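Search this diary
Type and press enter
2 min read

28 January 2019

Back in the Dulotville kitchen all day, which is my pet name for the simulated one with the sink next to the microwave. Rafia wants 1000 demonstrations before we train anything, and I've been dragging my feet, so today I finally sat down with the controller and drove the gripper myself. I started with the microwave knobs. You come in low, get a fingertip near the bottom dial and then try to turn it without shoving the whole arm into the door – so much harder than it sounds!

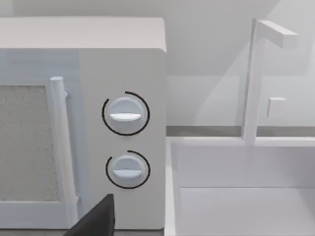 Creeping up on the lower knob.

I kept 47 takes by lunch and threw out 11. Hammad says I'm too picky and the model should see a few clumsy ones too (he would say that, his are all clumsy). We argued about it over noodles and I sort of gave in. Wobbly stays, crashing goes.

After lunch I switched to the view from overhead and it cheered me right up. The green plate, the cutting board turned at an angle, the black dish rack in the back corner, loads of free counter in between. I like that the arm throws a shadow on the counter even when there's hardly any gripper in view. I wonder what the model will make of that.

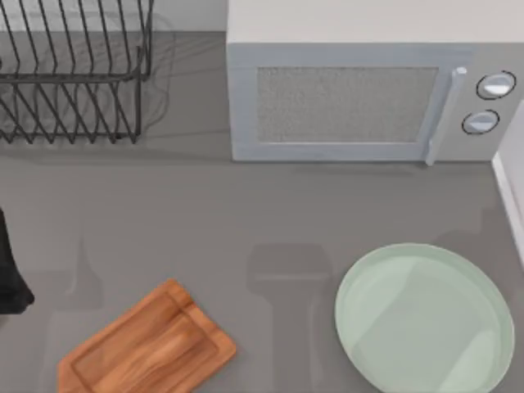

Tomorrow

Get the Tesach export working again, it ate my labels on Friday. Ask Rafia if we can swap the plate color between takes. Oh, and rest my thumbs, they're killing me.

Contact | Copyright Rafia Kakakhel and friends | Back to top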